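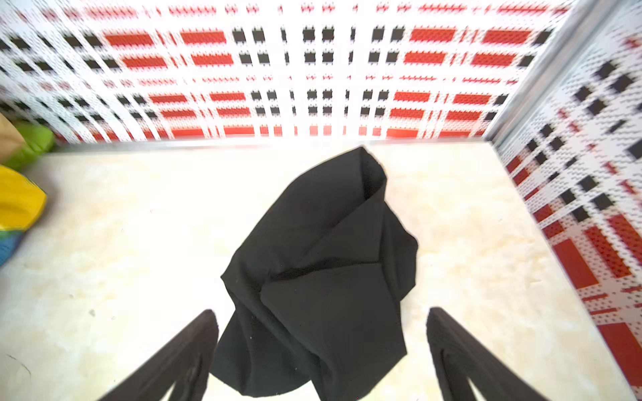
Fachbereich Textil und Gestaltung – Projektwerkstatt Wintersemester

Schwarz bleibt schwarz? Unser Semester mit der Kleidertauschbörse »Flurkel«

Projektbericht, Stand 25. November 2023

Angefangen hat alles mit einem Streit über schwarze Sachen. Wir saßen zu fünft im Seminarraum und sollten uns auf ein Projektthema einigen, und drei von uns wollten unbedingt etwas mit Färben machen (ich auch, ich gebe es zu). Die anderen beiden fanden, dass die Hochschule schon genug Färbeprojekte gesehen hat und dass wir lieber mal schauen sollten, was mit Kleidung passiert, die keiner mehr anzieht. Herausgekommen ist eine Mischung: eine Tauschbörse mit angeschlossener Färbeküche. Den Namen Flurkel haben wir abends beim dritten Tee erfunden, weil der Tausch auf dem Flur im Erdgeschoss stattfinden sollte und »Flurzirkel« so schrecklich nach Selbsthilfegruppe klang.

Das Thema Altkleider ist ja riesig, und wir haben in der ersten Woche den klassischen Fehler gemacht und viel zu viel gelesen. Faserrecycling, Sortierbetriebe, Exportwege, Mikroplastik, alles total spannend, aber nach zehn Tagen hatten wir einen Ordner voller PDFs und immer noch keine Fragestellung. Unsere Betreuung hat uns dann ziemlich freundlich gebeten, auf eine halbe Seite zu schreiben, was wir am Ende wissen wollen. Die halbe Seite hat uns zwei Nachmittage gekostet! Übrig blieb: Welche Kleidungsstücke bleiben bei einem Tausch liegen, und lässt sich daran mit einfachem Nachfärben etwas ändern?

Wie der Tausch lief

Geöffnet hatten wir an vier Mittwochen, jeweils über Mittag. Abgeben durfte man alles, was gewaschen und ganz war, also keine Löcher, keine kaputten Reißverschlüsse. Unterwäsche haben wir nicht genommen, Socken nach längerer Diskussion auch nicht. Jedes Teil bekam eine Papiermarke mit Nummer, Art, Farbe und, soweit das Etikett noch lesbar war, der Faserzusammensetzung. Das klingt nach wenig Arbeit. Am ersten Mittwoch standen die Leute bis zur Treppe, und ich habe »Polyester« in so vielen Varianten abgekürzt, dass wir hinterher eine eigene Sitzung zum Entziffern gebraucht haben. Ab dem zweiten Termin gab es eine Liste mit festen Kürzeln, die hätten wir von Anfang an haben sollen.

Insgesamt sind 900 Teile bei uns eingegangen, und 618 davon haben jemand Neues gefunden. Damit hatten wir überhaupt nicht gerechnet. Im Antrag stand noch, dass wir froh wären, wenn die Hälfte weggeht. Am besten liefen Strickpullover und Jacken, die waren meistens nach einer Viertelstunde verschwunden. Jeans gingen mittelgut, weil man sie auf dem Flur so schlecht anprobieren kann (die Umkleide war ein Duschvorhang an einer Wäscheleine, mehr sage ich dazu nicht). Liegen geblieben sind vor allem T-Shirts mit Aufdruck, beige Blusen und, das war die Überraschung, ausgewaschene schwarze Teile.

Schwarz ist nämlich ein Sonderfall. Neu geht es immer, aber sobald es ins Graue oder Bräunliche kippt, will es offenbar kaum jemand haben, selbst wenn der Stoff noch völlig in Ordnung ist. Bei einem verblichenen blauen Hemd sagen die Leute »schön eingetragen«, bei einem verblichenen schwarzen sagen sie »na ja«. Wir haben an den letzten beiden Terminen ein bisschen nachgefragt, kein richtiges Interview, eher so nebenbei am Kleiderständer. Am häufigsten kam, dass verschiedene Schwarztöne nebeneinander ungepflegt aussehen. Einer meinte auch, er könne im Laden nie erkennen, ob etwas schwarz oder dunkelblau ist, und lasse deshalb gleich beides hängen.

Die Färbeküche

Für die Färbeversuche haben wir aus dem Restbestand 40 schwarze Teile ausgesucht, die laut Etikett überwiegend aus Baumwolle oder Viskose waren. Eins davon mussten wir gleich wieder aussortieren, da stand innen am Saum ein zweites Etikett mit lauter Polyacryl. Blieben also 39. Gefärbt wurde im Keller in zwei großen Edelstahltöpfen, mit einem Reaktivfarbstoff aus dem Lehrbestand und viel Salz. Sehr viel Salz. Wer mal in Ocampo, unserem Lieblingsimbiss um die Ecke, gefragt hat, warum wir im November so komisch gerochen haben: Das war das Fixierbad.

Vor dem ersten Bad haben wir alles gewogen und vorgewaschen, ohne Weichspüler, weil der die Farbaufnahme stört. Danach eine gute Stunde rühren, und zwar wirklich die ganze Zeit. Beim ersten Durchgang dachten wir, gelegentliches Umrühren reicht, und hatten prompt helle Stellen in den Falten, richtig hübsche Wolkenmuster, nur wollte die halt keiner. Kapuzen und Ärmelbündchen sind am schlimmsten, da liegt der Stoff doppelt und die Flotte kommt nicht richtig durch. Wir haben dann angefangen, die Sachen auf links zu drehen und nach der Hälfte der Zeit wieder zurück. Das hat deutlich geholfen.

Nähte sind noch so ein Kapitel. Fast alle Hersteller nähen mit Polyestergarn, und das nimmt unseren Farbstoff nicht an. Bei schwarzen Teilen fällt das zum Glück wenig auf, weil das Garn meistens schon schwarz ist und auch nicht so stark ausbleicht. Bei einem dunkelblauen Rock, den wir heimlich mit in den Topf geschmuggelt haben, sieht man jetzt jede einzelne Steppnaht leuchten. Ich finde ihn super und habe ihn behalten – nach Rücksprache mit der Gruppe, steht im Protokoll.

Die Farbe haben wir vor und nach dem Färben mit dem Messgerät aus dem Materiallabor geprüft, jeweils an drei Stellen. Die Tabellen dazu liegen im Anhang, deshalb nur grob: Baumwolljersey wurde richtig tief, Viskose auch, Mischgewebe mit viel Kunstfaser blieb anthrazit. Nach fünf Wäschen bei vierzig Grad haben wir noch mal gemessen, und da war der Jersey immer noch klar dunkler als im Ausgangszustand. Was wir nicht untersucht haben, ist die Reibechtheit. Das Gerät war bis zum Projektende ausgebucht, und meine Methode mit dem weißen Taschentuch wollte die Gruppe nicht im Bericht haben.

Was es gekostet hat

Farbstoff und Salz kamen aus dem Bestand, bezahlt haben wir nur Marken, Kreppband, Handschuhe und den Duschvorhang. Strom und Wasser fürs Färben konnten wir nicht sauber erfassen, der Keller hat keinen eigenen Zähler. Das ist eine echte Lücke, denn ohne diese Werte lässt sich schlecht sagen, ob sich das Nachfärben ökologisch lohnt. Wer das Projekt fortsetzt, sollte sich am besten in der ersten Woche um Messgeräte kümmern und die Räume gleich mit reservieren.

Wie es weitergeht

Im Dezember hängen die gefärbten Teile noch einmal auf dem Flur, ohne Hinweis auf die Vorgeschichte, und wir notieren, was davon mitgenommen wird. Erst dann können wir die zweite Hälfte unserer Frage beantworten. Die Gruppe Plerkik aus dem Nachbarsemester möchte sich um die bedruckten T-Shirts kümmern und Taschen daraus nähen, die Kisten stehen schon in der Werkstatt. Und im Projekt Sonodmont werden ein paar beige Blusen zu Schallabsorbern verarbeitet, darauf bin ich wirklich gespannt!

Papiermarken haben wir noch stapelweise übrig, die liegen im Schrank neben der Nähmaschine, zweites Fach von oben. Die Kürzelliste klebt innen an der Tür.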